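Drawer Week, Day Five

I promised you an update on the kitchen drawers, and since four of you wrote in to ask (hi Jintana!), it's getting the top spot in this newsletter. For anyone who joined after last month's pantry saga, I'm going through the whole kitchen one small area at a time, and this week was utensils. I gave myself one hour an evening, with the radio on and a cup of tea nearby.

I should confess where I started. The big drawer by the stove wouldn't open all the way. There was a ladle in there that caught on the underside of the counter, and I'd been sliding my hand in and feeling around for it since February. Darlene Lachance, who many of you know from the swap table, told me to take the whole drawer out and tip it onto a towel, and to do it fast before I could talk myself out of it. So I did! It made a terrible racket and I found a cookie cutter I'd accused my sister of borrowing.

Now, chopsticks. I own 41 of them. I know that's an odd number, in both senses, and I have no idea where the last one's partner went. Some came with takeout, some were gifts, and a whole bunch came home in my suitcase from a trip where I apparently couldn't walk past a market stall. I like them all. I cook with them, I fish toast out with them, I stir my coffee with them when the spoons are in the dishwasher. So the question was never whether to keep them, it was where on earth to put them so they'd stop rolling to the back.
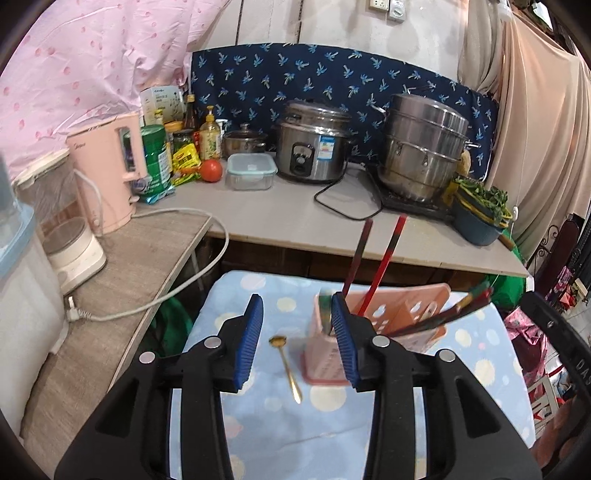
I tried lying them flat first, in one of those long trays with the narrow slots. It lasted two days. Every time I wanted a red one I got a brown one, and every time I shut the drawer the whole lot slid forward. Standing them up works so much better for me – I can see the ends, I grab two that match, done. Anything with slots or holes in the sides is good for this too, because a little air gets in and you don't end up with that murky puddle at the bottom that we all pretend isn't there. If you use a solid jar, please tip it out and wash it once in a while. I say this as a person who recently washed hers.

Small spoons are the other thing I changed my mind about. I used to keep the teaspoons in with the soup spoons and the tiny dessert ones, all heaped together. Jintana Phetsri suggested giving the little ones their own spot near the kettle, where they get used anyway, and I've walked across the kitchen so much less this week! It sounds like nothing, but I drink a lot of tea.

The bag for the swap table ended up with 26 things in it, mostly spatulas (how did I have so many spatulas?) and a melon baller that has never met a melon. The garlic press stays, even though I grumble every time I clean it. So does the awful ladle, which now hangs on a hook by the stove where it can't catch on anything.

Next up is the cabinet with the plastic tubs and the lids that don't fit them. If you've got a system for lids, write and tell me by Wednesday, and I'll put the best ones in the next newsletter. Darlene says to throw them all out and start over, and I'm not ready for that kind of talk yet.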